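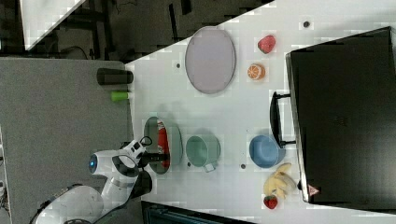 Tommont play kitchen set on a white tabletop.

Tommont Play Kitchen Set: Review
Updated 1st July

The Tommont set covers tableware, pretend food and a small oven. I bought it to replace an older Liter set whose cups had cracked at the handle. List price is 127 dollars. I paid 115 at Cekar.

Tableware
The plate is lavender with a slightly darker rim, and large in proportion to the rest. It takes several pieces of food without crowding. The mug handle is short, and a four-year-old gets one or two fingers on it. The blue cup has a slightly darker interior. Colors are muted throughout and match the Engström dishes we already own.

The colander is oval, pale green, with rows of small holes and a handle tab at each end. It is long enough for the ketchup bottle to lie flat inside. Washing is by hand only, and the holes need a brush if dough gets into them.

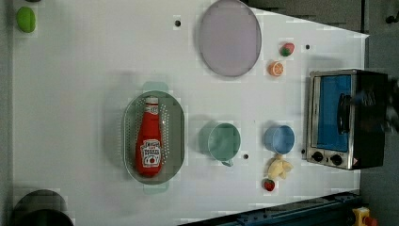
Food
The ketchup bottle is red with a white cap and a white label carrying a small tomato. The cap does not come off. The banana is the peeled type, with the flaps splayed, and it rolls less than the other fruit. The two strawberries differ in size. The citrus slice shows its segment lines clearly and is the piece most easily lost.

Oven
Steel front, black body, blue interior. Two knobs sit close together below the glass door, and adult fingers tend to turn both. The vertical handle is easy to grip. Door tension was stiff at first and eased with use.

Rating
4 out of 5. One point off for the knob spacing. Replacement food is due in September.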